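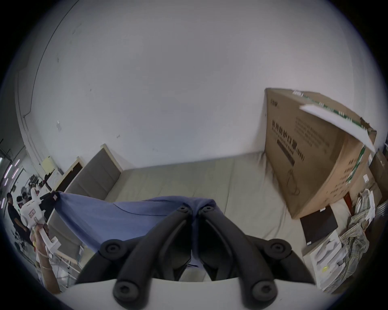
Cloth work with a Custico hand-held gripper, a white hand-held device at left.

Custico hand-held gripper, two-unit kit
Reviewed by Ildikó Simon, 2022-06-30

We bought this kit out of a yearly equipment budget of 3205 dollars. The kit was 3000. That left very little for anything else, so my first advice is to price the whole setup before you order. I didn't, and spare fingers had to wait for the next budget.

The body is white and the fingers are black and curved. The bolts on the fingers are easy to reach, and I like that more than any item on the spec sheet. Gun-woo Jin swapped a pair at his desk with one hex key.

Most of our use is cloth: picking up a corner, folding, laying the piece flat again. Thin fabric is where cheaper grippers let us down. The wedge-shaped tips on these do well with a single layer, though a new user needs a few days to stop grabbing two.

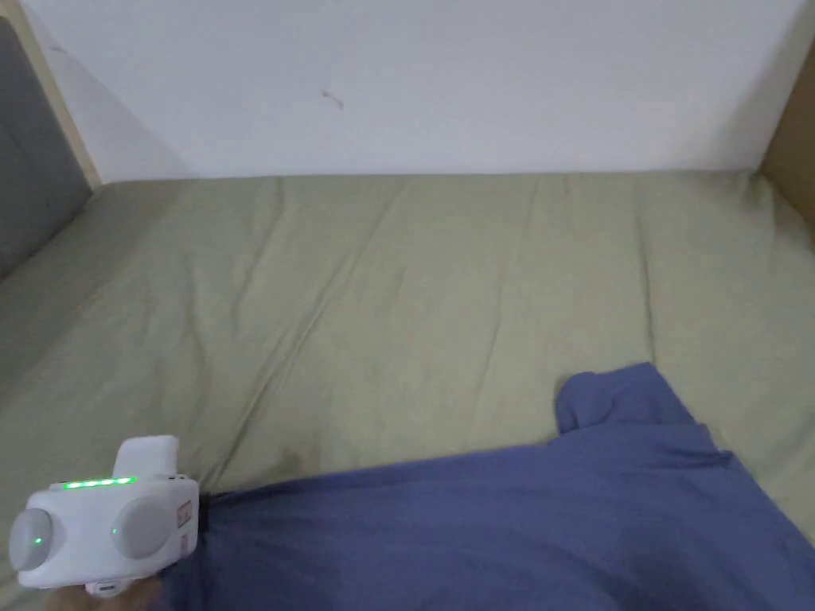

Weight is the main complaint. Eun-ji Ok is fine for an hour and then wants a break, and I would plan staff time on that basis. If you budget for full shifts, you will come up short.

The status lights are bright enough to read from across a room. The manual is poor. Two pages on charging, nothing on storage. 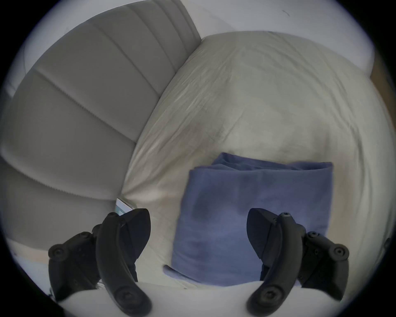
Shipping took 24 days. The seller, Bullthorpe, answered emails but never moved the date. The service plan is 300 a year and covers labor only. We skipped it and I would skip it again.

We also looked at a Pylypenko unit. It was lighter, but the fingers were molded in one piece with the body, so a broken tip meant a new tool.

Four stars. I plan to order a second kit in December, with the spares on the same invoice.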